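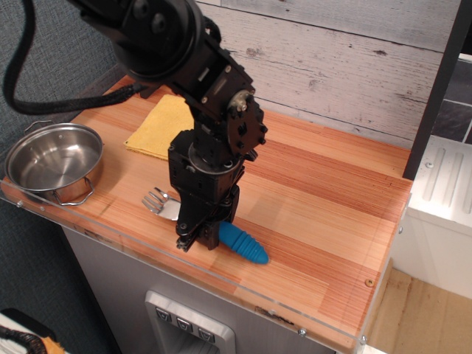

Supporting actors and background artists wanted for the feature film "Rustavlow"

Gudlow Pictures is looking for people to take part in our second feature film. Filming is in and near the town of Nindham and takes place in August. Experience in front of a camera is welcome, but for most of the roles it is not necessary.

The film is a family drama about two brothers who come home to sell their father's restaurant and find that the cook does not want to leave. The director is Tipene Tomoana. Before this he made short films and one documentary, and he likes to work with people who live in the place where the story happens.

Who we are looking for

One woman, playing age 60 to 75, for the role of the cook. This is a speaking role with 8 shooting days. You should be comfortable with long takes and with a little physical work, as the character is on her feet in nearly every scene.

Two men, playing age 30 to 45, for the roles of the neighbours. These are small speaking roles with 7 shooting days each. One of them must be able to ride a bicycle in traffic.

Background artists of all ages, for the wedding party and the street market. We need 30 people for the wedding, which is filmed during one long night, so please apply only if you can stay until the morning.
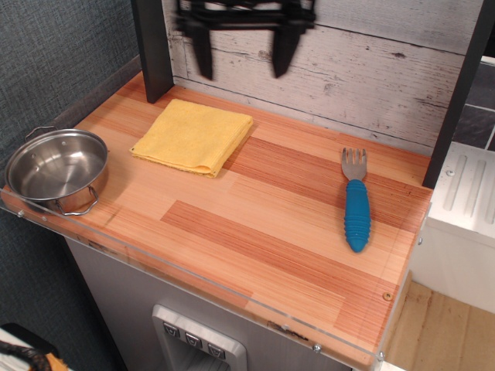

The cook's role asks for calm hands more than for many words. In the audition you will play one short scene without dialogue, in which she prepares the kitchen for a guest who is late. You may bring your own things from home, and it can be very simple: a small steel pot, a folded yellow cloth and a fork are enough for this scene. We will not judge your cooking. What interests the director is how you wait, and how you change when you hear the door.

For the neighbours, please learn the text which we send you after your application. You can speak with your own accent. Several characters in the story came to Nindham from other countries, and we would like to hear this in the film.

Payment and conditions

The cook and the neighbours are paid a daily fee, which we agree with each person before the contract is signed. Background artists receive a fixed fee for the day or night, and also a warm meal.

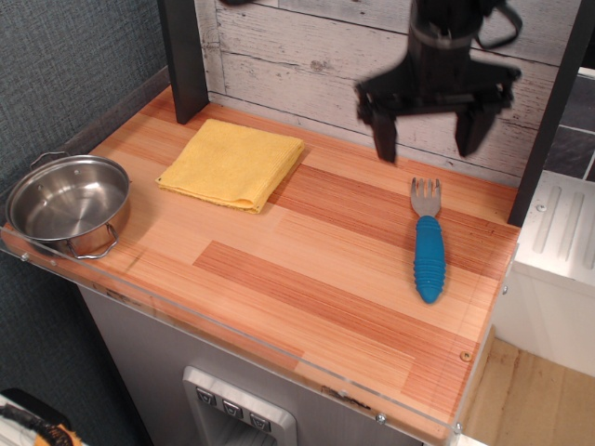 Travel inside Nindham is paid by the production. If you come from further away, please tell us in your application and we will try to find a solution – we have a few rooms reserved at the Iglesias guest house, but they are given first to the speaking roles.

Persons under 18 can take part only in the street market, and a parent or guardian must be present the whole time.

How to apply

Please send us your name, your age, two recent photos (one of the face and one full length) and a text of not more than 500 characters about yourself. Please write also on which days in August you are not free. A video is not needed at this stage.

Applications can be sent by e-mail or left at the Gudlow Pictures office in Nindham. The last day for applications is 9 May 2025. We answer everybody, also when the answer is no – but please give us a little time for this.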